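Part 4. Setting up the lid

If you've come straight from Part 3 you should have the box itself standing on four feet with all the dividers in, and a lid still wrapped up in the packing paper. Leave it wrapped until you've cleared some table. I do mine on a folded bath towel, because the clear panel picks up scratches from crumbs you didn't know were there.

You'll want a small Phillips screwdriver (a hand one, please, put the drill away), a soft cloth, a pencil and the little bag of hinge screws marked L. The Biltmont and the older Suvarna boxes take the same lid and the same screws, so all of this works for both. If yours is the Husstead, the hinges are already on at the factory and you can skip to step 6.

1. Lay the lid face down on the towel with the hinge side toward you. The hinge side is the one where the ends of the side rails are cut off square.

2. Set both hinges in their spots and start every screw with your fingers before you tighten any of them. I always want to finish one hinge first and I always regret it!

3. Tighten the screws a little at a time, going back and forth between the two hinges. Stop as soon as the screw head sits flat. The wood is softer than it looks under that finish.

4. Stand the box on the towel with its back toward you, hold the lid upright against the back edge, and mark the holes with the pencil. Signe Bach, who tested these steps for me on her kitchen counter, used a strip of painter's tape on each side to keep the lid from wandering, and I've stolen the idea.

5. Screw the hinges to the box the same way as in step 3, a little on one side and a little on the other.

Caution: Keep one hand on the lid the whole time you're doing step 5. With only one hinge attached it can swing back and twist, and a twisted hinge leaf never really goes flat again.

6. Raise the lid by its side rails. Take hold of the wood, never the clear panel, and bring it up slowly until you feel it stop.

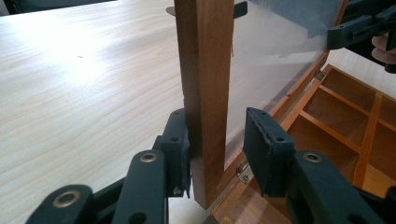 Jidison Box Guide - page 20

With the lid raised, get down to eye level and look along the side rail from bottom to top. The upright should run straight, and the bottom rail should meet it neatly, with no daylight showing at the corner. Then look at the clear panel. It's meant to sit snug against the wood on every side, but a tiny bit of movement when you tap it is fine (mine has always had some, and it's been opened and closed maybe twice a day since March).

Note: A fine line in the grain close to the panel is usually nothing to fuss over. Run a fingernail across it. If it feels smooth, leave it alone. If it catches, dab on a little wood glue with a toothpick, wipe off the extra and give it overnight.

7. Lower the lid all the way, again by the rails. Let it down with your hand, don't drop it. Listen for a scrape. If it scrapes on one side, loosen the screws on that side half a turn, nudge the lid over, and tighten again.

8. Open and close it 20 times. I know, I know - but the hinges settle in as you go, and any screw that's going to work loose tends to do it now. Go around once more with the screwdriver when you're done.

Cleaning the panel

Use a damp cloth and nothing else. Window spray leaves a cloudy film that you only notice once the lamp's on, and then you can't stop noticing it. Wipe up and down along the rails first, dry them, and do the panel last with a clean part of the cloth. If there's an old scratch that bothers you, Tamás Pintér swears by 2000 grit paper, used wet and very gently, then a plastic polish. I've tried it on a spare panel and it came out pretty well, but please practice on something you don't care about.

If the lid won't stay up

Nine times out of ten the hinge screws are loose, so start there. If they're tight and it still creeps down, the hinges are worn and you need the replacement pair, part 303. Part 300 looks almost the same in the bag but it's for the drawer version and the holes don't line up. Ask me how I know!

Once the lid opens and closes the way you like it, go on to Part 5, where we line the compartments.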